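The Case Against the Unlimited Return

March 24, 2019

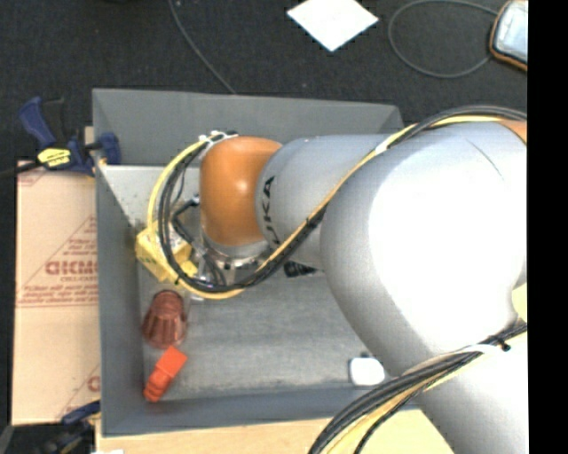

My sister-in-law bought eight pairs of shoes last October and kept one. She wasn't ashamed of this, and going by the rules of the store she had no reason to be. The return label was in the box. The box had a second strip of glue on it so she could seal it again without looking for tape. Everything about that package was telling her to send it back.

I have been hearing for years that free returns are the best thing that ever happened to shoppers. I don't buy it. I think they are a charge we all pay, folded into prices where we can't see it, and I think the people who send back the least are covering the people who send back the most.

Start with the word "free." A truck picks up the package. Somebody opens it, checks whether the jacket has been worn to a wedding, folds it, finds a new bag for it, and decides if it can be sold again. A lot of the time it can't, or it can only be sold at a price that makes the whole trip pointless. No store does this as a kindness. It goes on the tag of the next jacket, and the person who buys that one and keeps it for ten years pays the same as the person who wears it once with the label tucked in.

Defenders of the system have an answer ready. Without easy returns, they say, people wouldn't dare buy clothes or furniture they haven't touched. Maybe so. But that sounds to me like an admission that the pictures and the size charts are no good. If I can't tell from a product page whether a medium will fit me, the thing to fix is the product page. Kahraman, where I used to buy most of my work shirts, has a medium that has gone up and down so many times I've stopped trying to guess. Why would they bother to get it right? I'll order two sizes and do the measuring for them at my kitchen table.

I'm told the next round of improvements will take care of all this. Returns will be sorted faster, the software will know what we want before we do, and the waste will shrink to nothing. I've read the press releases. They are very sure of themselves and very short on numbers. Making it faster to take back a sweater doesn't explain why the sweater had to make the trip. If anything, I would expect a cheaper, quicker process to bring in more sweaters.

Vanderleia Fagundes ran a small housewares store in Hosbridge until two years ago, and I used to stop in for lamps and dish towels. She took returns for 40 days with a receipt. She looked at the item, she looked at you, and if the lamp had a dent in it that wasn't there before, you had a conversation. People call that kind of thing friction now, as if it were a fault in the plumbing. I called her while I was writing this and asked whether she missed it. "I miss knowing why," she said. "They told me the cord was too short. So I bought lamps with longer cords."

Compare that with the menu you get online. Changed my mind. Doesn't fit. Arrived too late. I click whichever one is on top, and I suspect you do too. I would love to know what anyone learns from it.

Then there is the furniture. Lirker will sell you a couch for $325 and let you sit on it for most of a year before you decide. I wrote to ask what happens to the couches that come back, and got a polite reply about partners and second lives. I wrote again to ask who the partners were. That was in October. I am still waiting, and I'm not prepared to assume the best.

I can think of fair exceptions. Something that shows up broken should go back at the seller's expense, every time, with an apology. The same goes for the wrong color or the wrong size in the bag. People who live hours from a decent store, or who can't easily get to one, have a better claim on generous terms than I do with a shopping street at the end of my block. Some stores could ask about that before they charge. I don't think it would be hard.

For everybody else, I would put a price on it. A couple of dollars would do for a start. Voruvberg tried a small fee on returned coats last winter and the complaints were loud enough that the fee was gone by spring. I read through a good many of those complaints. Very few came from someone with a bad coat. Most came from people who had ordered three and were upset at being asked to pay for the two they never meant to keep.

My sister-in-law thinks I'm being a crank about this. She points out that I sent back a toaster at Christmas, and I did. It was the wrong color for the kitchen. I should have paid for that.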